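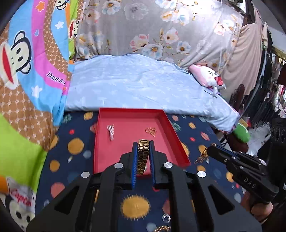 Chapter 5
Hand-held Grippers as Bought Equipment

Print this page | E-mail this page

Most readers will meet a robot hand for the first time without a robot attached to it. It will come in a box, it will have a grip for your own fingers, and within minutes you'll be picking things up with it. I still find this a lovely way into the subject! You feel straight away what the machine will have to put up with: two fingers, one opening, and a world full of objects made for people with five fingers on each hand.

In this chapter we look at the hand-held gripper as something you buy, borrow or review. We leave the motors until later. Our questions are the ones a careful buyer asks. How does it sit in the hand after a long session? What do the finger pads do to a delicate thing, and what does a delicate thing do to the pads? Can two be used together by one person without the arms knocking?

Jewellery is a very good test, and a cheap one if you use your own. A watch with a metal-link band is heavy for its size and bends wherever it likes. A ring is stiff but tiny, and it lies so flat on a bedspread that the fingertips have to come down almost to the cloth before they can close on it. A fine chain is the hardest of the lot -- there is no proper place to hold it, and a tangle picked up at one end may bring the rest along or leave it behind.

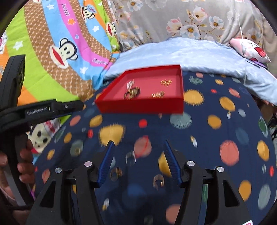 Soft surfaces make all of this harder, and more fun. A bed gives under the fingertips, so a ring that would stay put on a desk can sink or tip as you reach for it. Try the same pick on a hard table first and then on a blanket, and write down what you changed. Euan Rennie, who read an early draft of this chapter, did the exercise with his wife's earrings and filled 17 pages.

Ribbed pads deserve a paragraph to themselves. The ridges give a chain something to catch on, and they can be wonderful with a watch band, but run your thumb along them before you begin. Fluff and thread collect in the grooves. Ask the seller whether spare pads are sold singly, and how they are fixed on.

The case study in section 5.3 follows the Flustholm trial, in which Hòa Huỳnh and Jawad Khattak compared three kits over 324 sorting runs during May. Their notes are reprinted in full, crossings-out and all -- do read the bits about wrist ache.

Before moving on, you should have a shallow tray, a patterned cloth and a handful of small things you don't mind dropping.

5.1 Weight and balance

Pick the tool up by its handle and let the fingers point at the floor.

This site uses cookies to remember your page settings. Accept | Manage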